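Kellham After-School Clubs: Your Questions

I run the club sign-ups at Kellham, and these are the things families ask me most. If yours isn't covered, stop by the front office before 3 and I'll do my best!

When does sign-up open?
October, for the winter session. Fall clubs stay open until they fill up -- and chess fills up fast.

Does my kid have to stick with one club?
Nope. Two is fine, as long as they don't meet at the same time. I'd start with one if your child is new to the school (it's a long day, and they get hungry).

Where do the clubs meet?
Mostly in the Ahn Building. Check in at Room 101 first, even if you know where you're going. Drama goes straight to the Plemel stage.

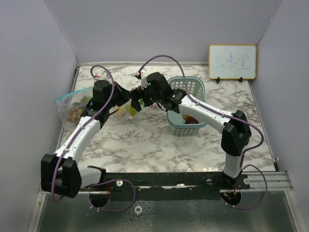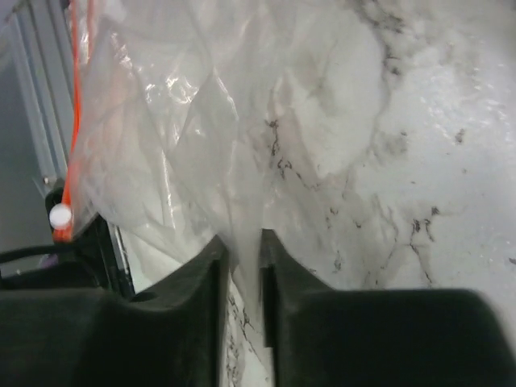

Two arms at the marbled tabletop, and a closer look at the gripper and clear zip-top bag

What does it cost?
It's $20 per club for the whole session. If that's a stretch, tell me or anyone in the office and we'll take care of it quietly. No forms.

How do I pay?
Through Skostero, the same account you use for lunches. I can take a check too, but please don't send cash in a backpack -- I've spent too many afternoons hunting for it.

Can parents help out?
Yes please! Art and cooking always want an extra pair of hands. You'll need the regular visitor clearance, so ask for that early.

What if we miss a week?
No problem at all. Just send me a note by noon so we're not looking for your child at check-in.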